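Toy Kitchen Sorting and Tidying Assistants (Part-Time, Fixed Term)
Doreck Play Library, Drundbridge

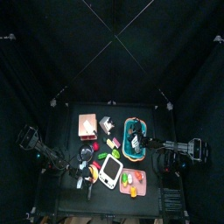 Page last changed: 15 August 2025

The Doreck Play Library invites applications for the post of Sorting and Tidying Assistant. The posts are part-time, at 14 hours per week, and run from the first week of October for six months, with the possibility of extension subject to funding.

About the collection

The Library lends toys and play equipment to families, child care centers and schools throughout Drundbridge and the Tillon district. The catalog holds 2000 items, of which toy kitchen pieces are the most frequently borrowed. These include ovens, small appliances, frying pans, baskets and a large quantity of play food. Kitchen sets are often returned mixed together, and a set may not be lent again until it has been sorted, checked against its card and repacked.

Duties

The Assistant will:

Receive returned kitchen sets at the Bensaid Street desk and record them in the loan register.

Separate mixed pieces on the sorting table and return each one to its own set.

Empty every basket and pan completely before checking the contents.

Clean hard plastic pieces according to the Library's written cleaning procedure.

Inspect doors, handles and other moving parts for cracks or sharp edges, and set damaged items aside for the Collections Supervisor.

Repack complete sets, attach the contents card and shelve them in number order.

Leave the table clear at the end of each shift.

Requirements

Applicants must be at least 18 years of age and legally entitled to work. They must be able to stand for extended periods, lift boxes of moderate weight and read small printed labels with or without glasses. Careful work is valued above speed. Previous experience in a library, store, stockroom or child care setting is desirable but is not required. Training is given during the first two weeks and is paid at the full rate.

The successful candidates will be asked to complete a background check before their start date. The Library covers the cost.

Hours and conditions

Shifts are worked on weekday mornings or afternoons, and preference will be given to applicants who are available for both. One Saturday shift per month is expected of all staff. Paid leave is calculated in proportion to hours worked. Aprons and gloves are supplied. Assistants report to Marwa El-Sayed, Collections Supervisor.

How to apply

Applications must be made on the Library's form, available at the front desk or by mail on request. Please quote reference 1609 on the form and on any letter sent with it. Include the names of two persons who can comment on your work or studies, and state clearly which shifts you are able to accept. Résumés sent without a form will not be considered.

Completed forms should be addressed to Jairo Yupanqui, Staffing Office, Doreck Play Library, 100 Bensaid Street, Drundbridge. Applicants selected for interview will be notified in writing and will be asked to carry out a short sorting exercise on the day. Applicants who require an adjustment for the interview or the exercise should indicate this in section four of the form.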